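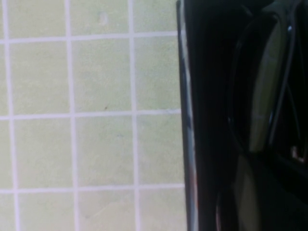
Ginero Wrestling Names Card and Revised Rules for August Event in Storbridge

STORBRIDGE – Ginero Wrestling has confirmed the card and the match rules for its August event at the Bulleo Hall in Storbridge. The main event is a two-out-of-three-falls match for the Ginero Heavyweight Championship between the title holder, Teodoro Barredo, and the challenger, Mirko Fiore. Doors open at 5:30 p.m. and the first match starts at 7 p.m.

Barredo has held the championship for 31 months. Under the promotion's title rules, a champion must defend at least once in each calendar quarter, and the Storbridge match satisfies the requirement for the third quarter. Fiore qualified as challenger by winning the spring elimination series, in which he defeated Arnel Belmonte in the final by submission.

The two have met twice in singles competition. Barredo won the first match by pinfall. The second went to the time limit and was recorded as a draw, and the title did not change hands.

Main event rules

The match has a 60-minute limit. The first wrestler to score two falls wins. A fall may be scored by pinfall, submission, knockout or count-out. A disqualification also counts as a fall, and under a change adopted for this season the championship can change hands on one. In previous seasons a champion who lost by disqualification kept the belt.

There is a rest period of 60 seconds between falls. Each wrestler may have one second at ringside, who must remain on the floor while the match is in progress. A second who enters the ring during a fall costs his wrestler that fall.

If the score is level when time expires, the referee will order one additional period of five minutes with a single fall to win. If no fall is scored in the additional period, the match is a draw and the champion retains.

"The old disqualification rule gave the champion an exit, and we had complaints about it from both locker rooms," said Blagoje Vlachou, matchmaker for Ginero Wrestling. "Teodoro was told of the change before he signed. He asked for the wording of the count-out section to be tightened and we agreed to that."

The referee's count outside the ring is set at 20. The count restarts only when a wrestler has both feet inside the ropes. Rolling under the bottom rope and immediately out again does not restart it.

Statement from the challenger

"I have wrestled an hour before, and I expect this one to go past 40 minutes," Fiore said. "He wears people down on the left arm. I have changed my training to deal with that, and I would prefer to leave it there."

Barredo did not issue a statement. He will take part in the public weigh-in at noon on the day of the event. The weigh-in will be held in the lobby of the hall and does not require a ticket. The heavyweight division has no upper limit; the minimum is 205 pounds.

Supporting matches

Arnel Belmonte will face Yap in a singles match with a 20-minute limit. Yap, who wrestles under the single name, returns to the roster following a knee operation and has been cleared by the promotion's physician. The winner will be placed first in the order of contenders for the heavyweight championship.

The women's championship match puts the title holder, Shiela Javier, against an opponent to be decided by a four-way elimination match earlier on the same card. The elimination match will be second in the running order and the title match fifth, so that the qualifier has at least one hour between bouts. Javier's title match is one fall with a 30-minute limit.

The card opens with a tag team match under standard rules. Partners must hold the tag rope when making a tag, and the five-count for double-teaming will be enforced.

Ring and seating

The event will use the 18-foot ring in place of the 20-foot ring used at the previous Storbridge show. The smaller ring allows an additional row of floor seats on the north and south sides. The entrance ramp has been moved to the east wall. Seats in the first row of the east block are sold as restricted view.

Ticket holders who bought for the original floor plan keep their seat numbers. Anyone whose seat has been affected by the ramp may exchange it at the box office before 6 p.m. on the day of the event.

Tickets

Floor seats are $38 and balcony seats are $22. Children under 12 are admitted to the balcony for $10 when accompanied by an adult. Tickets are available from the Bulleo Hall box office. Any remaining tickets will be sold at the door, with card payment only.

Media

Requests for ringside photography positions should be sent in writing to the Ginero Wrestling press office. Flash is not permitted during matches. Interviews with Fiore and Javier can be arranged after the weigh-in. The full running order will be issued to accredited media on the day.

The card is subject to change.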